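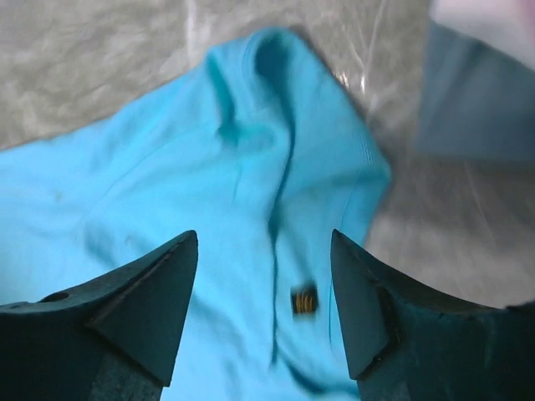
夹爪的钱应该花在指尖上

2023年11月12日
文 / Helmi Miettinen

我写中文不快,所以这篇文章我会尽量把话说得直接一点。我的意见是:现在大家比较夹爪的方法,对叠衣服这一类工作几乎没有用处。我们看夹持力,看行程,看重复定位精度,然后把几个数字放进一张表,谁的数字好看就买谁。可是一件T恤不关心这些数字。T恤关心的是手指最前面那一小段的形状,还有控制器在接触桌面的那个瞬间做了什么。

我在 Rurkach 工作室做双臂操作,今年秋天我们比较了两种指尖。一种来自 Ritatent,头是圆的,外面包一层软胶;另一种是 Lu 的尖头,楔形,比较硬。开始的时候我支持圆头,理由很普通:软的东西摩擦大,不会伤布,教科书也这样写。我的同事 Juniper Yazzie 支持尖头,我们为这件事争论了很久,她甚至把我的采购申请退回来一次。

后来我改变了看法,不过改变的原因和她当初说的不一样。她认为尖头夹得更准。我觉得准不是最重要的,重要的是尖头能够进到布和桌面中间去。针织棉布平放的时候,没有什么可以夹的地方。圆头压下去,布被压得更平,两个手指合起来,常常只是在布上滑过。尖头压下去再合拢,会先推出一条小小的褶,然后夹住这条褶。这个动作人的手也会做,我们用指甲和指腹一起做,只是平时不注意。

当然尖头也有缺点,我不想隐瞒。它对高度非常敏感。手臂低一点,指尖就顶在桌面上,关节电流马上升高;高一点,就什么也夹不到。圆头在这方面宽容得多,新来的人操作圆头,第一天就可以得到不错的结果。尖头要练习。如果一个团队的人员经常更换,我仍然会建议他们认真考虑圆头。

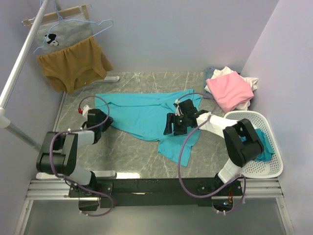
说到手臂,我的第二个意见可能有人不喜欢:两只便宜的手臂比一只昂贵的手臂更适合衣服。叠衣服的困难有一大半在于,拉这一边的时候,那一边会跟着走。需要有一只手压住,另一只手再去拉。压住的那只手不需要多么精密,它只需要在那里,并且不乱动。我见过有人用一只很贵的手臂,再加上复杂的轨迹规划,想用甩的办法把衣服展开。展示的时候很好看,可是换一件厚一点的衣服,参数就要重新调。

两只手臂装在同一根横梁上,也有麻烦。它们的工作空间在中间重叠,肘部容易互相妨碍,线缆也会碰到布。我们在线缆上花的时间比在算法上花的时间多,这句话我对来参观的人说过,他们以为我开玩笑。线缆太紧,手腕转不过去;线缆太松,它就拖在桌上,有时候把已经整理好的袖子带走。销售人员给我们看的资料里,线缆永远是看不见的。我希望以后的评测文章至少用一段来写线缆怎么走。

第三个问题是相机。Fuvel 的控制器可以同时接手腕相机和固定相机,于是有人问我,只留一种行不行。我的回答是不行,但是理由要讲清楚。手腕相机离布很近,它看得到褶子和指尖的关系,这个信息别的地方得不到。可是它看不到整件衣服,手臂一动,画面就容易模糊,而手臂最需要信息的时候恰恰是在动的时候。固定相机知道领口朝哪边,下摆在哪里,却常常被手臂自己挡住。两种相机的弱点不在同一个时刻出现,所以我愿意为两种都付钱。如果预算只够升级一种,我会先换手腕那一个,选快门快的,分辨率可以低。

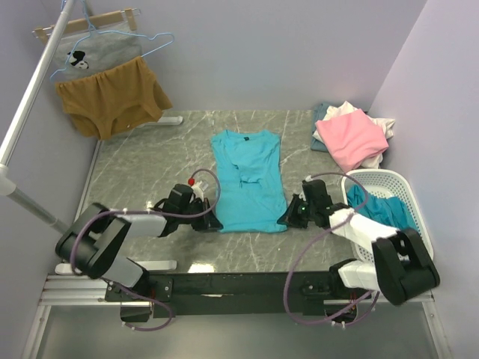 控制器方面,我的要求比较低,也比较固执。我要它在夹爪合拢的时候告诉我电流,并且告诉我的时间是准的。我们做过一轮比较,每种指尖试抓100次,同样的操作员,同样的几件衣服。第一次整理记录的时候,我发现有一部分记录的时间戳比画面晚,晚的程度还不固定。结果是,我们以为是指尖打滑,其实是夹爪合得太早。这个错误让我们浪费了很多天,也让我对 Lu 的指尖说过一些不公平的话,在这里向他们道歉。

到现在为止,我们一共留下1,182条可以使用的记录。我不打算在这篇文章里公布成功率,因为我不相信成功率离开了衣服还有意义。厚的下摆和薄的袖口是两种不同的任务;有标签的领口又是另一种,标签有时候帮忙,有时候把手指骗到错误的地方。如果有人给你一个很漂亮的百分比,请你先问他用的是什么衣服,衣服是怎么放上去的。人随手扔上去的,和人铺好再弄皱的,差别非常大。

我也听到反对的意见。Juniper 读过这篇的初稿,她认为我把指尖看得太重,好的策略用差的指尖也可以成功,人戴着厚手套也能叠衣服。这话有道理。但是戴手套的人叠得慢,而且他会先在心里生气,然后把手套摘下来。机器不会摘手套,所以摘手套这件事应该由我们这些买设备的人来做。

对于正在写采购单的同行,我的建议很具体:手臂买普通的,买两只;指尖至少准备两种形状,并且选可以自己更换、不用拆整个夹爪的型号;控制器先借来用,查清楚时间戳再付款。桌面也要提前想好,太滑的桌面会让所有指尖看起来都很差。

十二月我们会换成毛巾再比较一次,毛巾有厚度,也有绒,我猜圆头会赢回一些分数。Juniper 不同意,她已经把尖头的备件订好了。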